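On the Floor

The screw rolled off the kitchen counter at ten past seven on a Thursday evening in November, and I heard it bounce twice and then I didn't hear it anymore.

"Don't move," I told Carla.

"I'm on the phone," said Carla, who was standing in the hallway in her coat with one boot on. She had come over for a cup of tea and to return my cake tin, and she had been leaving for 25 minutes.

I should explain the screw. It came out of my grandmother's music box, the one with the Troletti label inside the lid, and it was the screw that held the little brass comb in place. Without it the comb slides and the tune comes out as a kind of sneeze. I'd already had the thing apart on a dish towel since lunch, and I had promised my mother it would play on Saturday, when all 19 of us were going to squeeze into her dining room and pretend we liked each other's casseroles.

So down I went. I have bad knees and a good flashlight, and I laid the flashlight on its side so the light would skim along the boards, which is a trick my father used for contact lenses. Any crumb throws a shadow as long as your finger that way. I found a lentil. I found a bread tag and a very old pea. I got quite excited over something shiny by the stove, and it was a sequin, and I haven't owned anything with sequins since the Stellwood office party, so I don't want to think about how long that had been there.

"Is it silver?" Carla called.

"It's brass."

"The floor's practically brass," she said, and she had a point. Pale brown with darker squiggles all through it - you could lose a whole trombone on a floor like that.

She hung up and came in, hopping, and got down next to me with her coat still on. We worked our way over the floor from opposite ends, like two people looking for a cat that doesn't want to be found. She took the side by the fridge. I took the side with the seats and their skinny black legs, and the long shadow that always lies across the boards over there once the lamp is on.
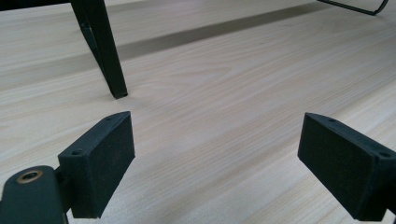
What Carla Found

She found it with her sock. She said a word I won't put down here, sat back hard against the cabinet and held up her foot, and there was my screw, stuck in the wool right under her big toe.

"How long have you been walking on that?" I asked.

"I haven't been walking. I've been crawling, for you, in my good coat."

I put the screw in an egg cup and the egg cup in the middle of the counter, with a saucer on top in case it got ideas. Then I made the second pot of tea, because she clearly wasn't leaving now, and we ate the end of the Kassab almond cookies straight out of the bag.

The comb went back in on the third try. Carla held the flashlight and breathed on my neck and told me lefty loosey, which I knew. I gave the key six turns, the way my grandmother did, never seven, and we both leaned in.

It played. It played the whole tune right up to the last note, and the last note just wasn't there. A tiny click where it should have been, then round to the beginning again.

"Was it always like that?" said Carla.

And I couldn't tell her. I must have heard that box every Sunday until I was 16, and I sat there in my own kitchen humming it under my breath, trying to get to the end, and every time I got there I hummed something different. Carla tried too, and she'd never heard it before in her life.

My phone buzzed. It was my mother, wanting to know if I'd fixed it.

I wound it up again and held the phone next to it so she could tell me.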